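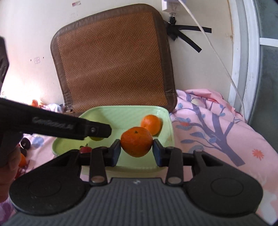

Deep orange citrus over a light green tray. Dimpled peel, stem scar near the top.

Seasonal Cooking > Preserves and Pickles
Thread: Do "marmalade oranges" have to be Sevilles, or is it all marketing?

peelingood
Every January I get told that if I don't buy Sevilles in their tiny season I might as well not bother. Then the shop at Flandthorpe puts them out at nearly double the price of everything else, with a handwritten card saying LIMITED. I've been making marmalade for years and I'm starting to think a lot of this is theatre. Has anyone done it properly with ordinary oranges, same recipe, same pan, and compared? Not "my gran always said". I mean tasted side by side.

Kaja Strazds
I have. Two batches, one weekend, same sugar, same pan scrubbed in between. The sweet orange one was pleasant and tasted of boiled sweets. The Seville one tasted of marmalade. You can think the price is a con and still admit the fruit is different. It's bitter and it's full of pips, and the pips are where a lot of your set comes from.

peelingood
Did you know which was which when you tasted them?

Kaja Strazds
Well yes, I made them.

peelingood
So there we are.

tablespoon_dave
Oh come on. You don't need a blindfold to tell a Seville from a navel. Bite one raw and report back.

peelingood
Raw, fine, no argument. I'm talking about after it has been boiled for hours with its own weight in sugar or more. I reckon a sweet orange and a couple of lemons gets you most of the way there, and I reckon plenty of people who say otherwise have never tried it.

Mrs Quill
I make it with sweet oranges and lemons because my husband can't stand the bitter stuff. It sets. It's nice on toast. I wouldn't enter it in anything though. The peel goes a bit leathery if you don't simmer it long enough before the sugar goes in, and I do think Sevilles are more forgiving there.

hobnob77
Can we talk about the Jirow sugar thermometer everyone on here keeps recommending? Mine was two degrees out in boiling water from the day I got it. I had a whole batch like glue before I worked out why. Cold saucer and a finger, every time.

tablespoon_dave
Mine's fine. Did you check it at sea level?

hobnob77
I live in a bungalow, Dave.

Krūmiņa
On the original question — I used to buy for a greengrocer. The price isn't all nonsense. It's a short season, hardly anyone wants them for anything else, and whatever's left in February gets thrown out. But the LIMITED card is nonsense. We had a stack of them under the till and we put them on leeks.

peelingood
Thank you, that's the most useful reply so far. I'd pay for scarce. I object to being told it's sacred.

Mrs Quill
You can freeze them whole, you know, and buy when they get marked down. Add a little extra fruit as they lose some pectin.

Kaja Strazds
Does anyone have a source for the pectin thing? I see it repeated in every book and I've never noticed a difference. Mine from the freezer set just as hard.

Mrs Quill
It was in the Zonero leaflet that came with my pan. I've never questioned it.

tablespoon_dave
A leaflet from people who sell pans.

Mrs Quill
It's a very good pan.

peelingood
Right, I'll do it myself. 2000 g of fruit split down the middle, half Sevilles, half sweet oranges with 300 g of lemons on top. Plain labels underneath the jars, and my neighbour can swap them about so I don't know either. If I can't pick the Seville I'm never paying Flandthorpe prices again.

Kaja Strazds
And if you can?

peelingood
Then I'll say so on here and you can be unbearable about it until March.

hobnob77
Please don't use the thermometer.

Krūmiņa
Cut the peel the same thickness in both or you'll spot it by looking. And eat it on plain bread. No butter.

tablespoon_dave
No butter? What's the point of being alive?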